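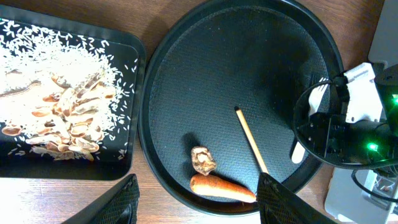

Lorraine Kerslake says the shell ash is a waste of a firing and we'd get the same colour out of any old wood ash plus a pinch of iron. Maybe. Wants to see it next to the apple ash before she gives it shelf space. Fair enough, see tile list further down.

18/03/2020
Ash glazes, peanut shell batch, second go.

Shells weighed in on the Markex scales: 1,762 g as they came. Low oven with the door propped, over 4 hours, turned them twice. Back on the scales at 1,688 g. So not nearly as damp as last lot, which explains why the last lot smoked the yard out and this one didn't.

Burned in the old steel bin with the lid tilted. Went well for the first half then sulked. Poked it. Do NOT poke it, lifts the ash and half of it goes over the fence. Left the rest alone till next morning, still warm in the middle.

Ash yield tiny. Knew that, still depressing. Pale grey with black bits. Sieved dry through the kitchen sieve first, then the coarse lab one. Black bits are unburnt char, kept those in a jar, could go back in the bin next time.

Washed or unwashed? Split it. Half washed with water poured off till it stopped feeling slimy, half left as is. Gloves!! Ash water is nasty on cracked hands, I did the first pour without and regretted it all evening. The washed half is drying on newspaper on top of the test kiln. Don't move it, don't put your tea on it.

Base: the Judusberg recipe, the plain one from the card not the one with the talc. Card is getting hard to read, somebody please copy it out. I think it says china clay on the third line but it could be ball clay. Used china clay. If the tiles come out odd, start there.

Mixing: unwashed batch went thick as porridge within minutes. Added water, fine, then thick again by the time I'd found the brush. Same thing happened with the bracken ash in November. Soluble stuff doing it I suppose. Washed batch behaved, stayed like single cream.

Tiles, all Treloar stoneware, biscuit fired with the last school load:
- plain base, no ash
- base + shell ash washed, thin coat
- same, thick coat
- base + shell ash unwashed, thin
- same, thick (lumpy, did my best)
- apple ash for Lorraine, thick and thin
Numbering carries on in the red book, first tile of this lot is 118. Numbers are in oxide on the back. Apple ones marked A as well.

All stood upright on a tray with a lip. The thick unwashed WILL run, I'd put money on it. Batt wash on the shelf underneath, two coats, second coat went on a bit patchy towards the back.

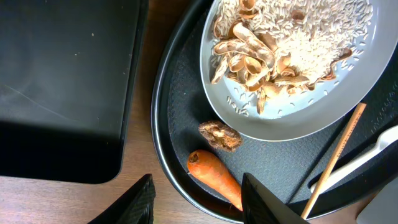
Carrot, oval tray, big flat tray to the left.

Kiln: going in with the Manutville order, bottom shelf, back corner. Their mugs are on the middle and top and must not have anything of ours above them. Last time a drip from a test tile went onto a handle and we had to remake the mug, and I had to make the phone call.

Slow up to start, then same programme as the mugs, no choice about that. Would have liked a longer soak at the top for the ash. Slow cooling would help the unwashed ones too, bring up a bit of that runny streaky look, but the mugs need to stay shiny so no. Next time ask for the little kiln on its own.

Cones: put one set at the front and one behind our tray. Spy hole bung is cracked again. Wired it. Needs a new one.

What I expect, writing it down so I can't fudge it later: washed thin = nothing much, slightly green. Washed thick = green, matt at the edges. Unwashed thin = best of the lot. Unwashed thick = on the tray. Apple = Lorraine happy.

Also want to try the shell ash with no clay in it at all, just ash and feldspar half and half. Not enough left this time. Would need a lot more shells, and sombody to eat the peanuts. Salted ones no good, or at least I'd want to keep them seperate and see what the salt does. Not in the shared kiln though.

Loose ends
- fine sieve has a hole near the rim, tape is only holding for now
- label the char jar
- feldspar bag nearly down to the fold, order
- bin lid handle gets hot, use the tongs
- who has the long-handled brush? was on the hook

Unpacking when it's cool enough to hold a tile barehanded and no sooner. If I'm not in, take them out in order and leave them on the windowsill, and write down anything that stuck.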